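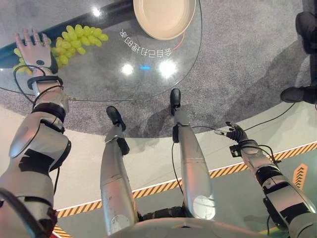 Yayra Amoah wrote in to object that the Trokau remaster should not be reviewed as a new game, and that players who own the original are being asked to pay twice for the same campaign. The objection deserves a proper response.

Trokau: Second Watch is the work of Fullstead, the studio that took over the series from Kerell. The release contains the complete original campaign, 26 side missions and 2 chapters that were previously available only as separate downloads. Owners of the earlier edition may transfer a completed save file, although doing so disables the new difficulty setting until the final chapter has been cleared again.

This site's position is that the revised combat system justifies a separate review. Guard timing has been widened, and companion orders may now be issued without opening the menu. Enemy placement in the harbor stages has also been changed, most noticeably in the second half.

The complaint about price is well founded. No upgrade discount has been announced, and readers who finished the game in its first edition may wish to wait for a sale.

A full review will be published in January, once the cooperative mode has been tested on the public servers. Corrections to the mission list may be left in the comments.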